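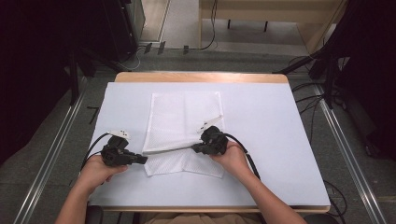
Johanna Stöckli wrote in to say that she has folded her kitchen cloths in thirds for 28 years, that her drawer shuts fine, and that she would like to know what was supposed to be wrong with it.

Newsletter > Household > Cloths and Linens

March 3, 2024
By Marcela Bednárik

Nothing, as far as I can tell. In September we passed along the Farnum method, which promises that any thin cloth will lie flat and stand on its edge in the drawer if you bring the lower part up first, pull the fold tight from both ends and only then turn in the sides. I tried it for a month on 11 white cloths, the open-weave sort that shows every crease.

The pulling tight does help. A mesh cloth wants to go crooked, and if you keep the fold straight while you lay it down, the edges come closer to meeting. I'll give them that much. The standing on edge I don't believe. Mine slumped by the second morning, all except the ones jammed in so hard that I couldn't get one out without dragging its neighbor along.

I also doubt the claim that you save half a drawer. I got back roughly 10 percent, and I suspect most of that came from throwing out two cloths with holes.

Then there is the Citen folding board, which several of you asked about. It is a flat sheet with a line down the middle. A table has worked for me so far, and so has the crease left over from the last time the cloth was folded.

So Johanna can keep her thirds. If anyone has a thin cloth that stands up by itself for a week, unstarched, write and tell me what it's made of. Starch I'll look at next time, though I have my doubts about that too.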